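26 March 2020

Started at ten with the play kitchen again. The plan was to see whether the new grasp scoring holds up when things are left where they fell, because in October we tidied the sink between runs and I think that flattered the numbers. Roko set the training split at 3364 grasps and I left it alone. Same weights for everything today, no retraining.

First block was the corn. The old scoring goes for the middle of the cob every time and pays no attention to what stands next to it. The new one adds a cost for the approach path, so a grasp near the faucet has to be worth it. I ran both versions from the same start positions and wrote the chosen grasp down before letting the arm move.

Second block was the pot on its side in the sink, with the cutting board and cucumber left on the stove. 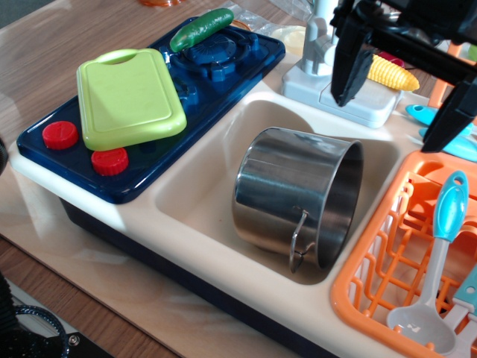
Feven Degefa wrote back in the afternoon that 10 runs per layout won't separate the two methods, and that I should compare the grasps each one picks before I compare success rates. She also wants the failures sorted by cause, with collisions kept apart from slips. I had them in one column.

So I went back through the log and split it. Took until dinner. 3 of the entries could go either way and I marked them unclear. Malik can look at those and decide without seeing which method made them.

The shiny metal is still the hard part. Depth readings on the pot come back with holes, and filling them moves the rim. Żak thinks we should drop those points and score on what is left. I'll try that tomorrow on layout 4 before touching anything else.

Rotadex backup done. Left the kitchen set up as it was.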